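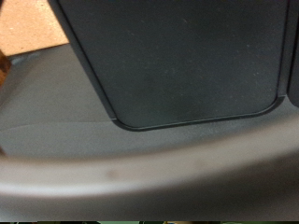

## Protokoll Arbeitstreffen Greifen aus Behältern, 3. Mai 2022

**Anwesend:** Domnica Mihăilă (Leitung), Wanda Blackwood, Mei Thibodeaux, Lempi Miettinen (Protokoll)
**Entschuldigt:** Esperanza Quintanilla

### TOP 1: Stand der Versuchsreihe Nendard

Thibodeaux berichtet über den Vergleich der beiden Verfahren zur Schätzung der Eintauchtiefe. Verfahren A verwendet nur die Tiefenkarte der Standkamera. Verfahren B korrigiert die Schätzung während der Annäherung anhand der Handgelenkkamera. Je Verfahren liegen 200 Greifversuche vor, Behälter und Objektsatz waren in beiden Reihen identisch.

Gewertet wurde ein Versuch als Fehlgriff, wenn das Objekt beim Anheben verloren ging oder die Kraftüberwachung die Bewegung abbrach. Mit Verfahren A traten 31 Fehlgriffe auf. Die Auswertung von B ist noch nicht abgeschlossen, da die Kraftprotokolle zweier Läufe unvollständig übertragen wurden. Ein Zwischenwert wird bis zur Nachlieferung nicht genannt.

### TOP 2: Verdeckung im Bild der Handgelenkkamera

Der Greiferfinger verdeckt den oberen und mittleren Bildbereich. Vom Behälter bleiben ein Teil der grauen Innenfläche und der unscharf abgebildete Rand im Vordergrund sichtbar. Der Finger wirft einen schwachen Schatten auf die Innenfläche.

Blackwood hält den Schatten für eine mögliche Störquelle: Die Segmentierung ordnet dunkle Flächen unterhalb der Fingerkante teilweise dem Finger zu, die Kante wird dann zu tief geschätzt. Mihăilă schlägt vor, die Fingermaske aus dem CAD-Modell und der Greiferöffnung zu berechnen und die gelernte Segmentierung nur noch für den Behälter einzusetzen. Miettinen weist darauf hin, dass die Maske bei jedem Fingerwechsel neu kalibriert werden muss.

Zum Behälterrand: Thibodeaux möchte den Bogen als Referenz für die seitliche Lage nutzen. Gegen die Anpassung einer Ellipse spricht die Unschärfe im Nahbereich. Es wird zunächst geprüft, wie stark die Anpassung zwischen aufeinanderfolgenden Bildern streut.

**Beschluss:** Feste Fingermaske wird implementiert. Die gelernte Maske bleibt als Vergleichsbedingung erhalten.

### TOP 3: Staub auf der Fingerfläche

Auf der dunklen, matten Fläche des Fingers sind helle Staubpartikel erkennbar. Miettinen fragt, ob diese die merkmalsbasierte Bewegungsschätzung beeinflussen, weil sie sich relativ zur Kamera anders verhalten als der Hintergrund. Thibodeaux: Punkte innerhalb der Fingermaske werden künftig vor der Schätzung verworfen. Eine Reinigung vor jeder Messreihe wird zusätzlich in die Versuchsvorschrift aufgenommen.

### TOP 4: Bericht an Dorkitz

Der Zwischenbericht ist im September fällig. Quintanilla hat vorab schriftlich darum gebeten, die Abbruchkriterien der Kraftüberwachung in einem eigenen Abschnitt zu dokumentieren. Angenommen.

### Aufgaben

| Aufgabe | Zuständig |
|---|---|
| Fingermaske aus CAD-Modell | Blackwood |
| Streuung der Randanpassung | Thibodeaux |
| Kraftprotokolle nachfordern | Miettinen |
| Gliederung Zwischenbericht | Quintanilla, Mihăilă |

Nächstes Treffen nach Abschluss der Auswertung von Verfahren B, Einladung durch Mihăilă.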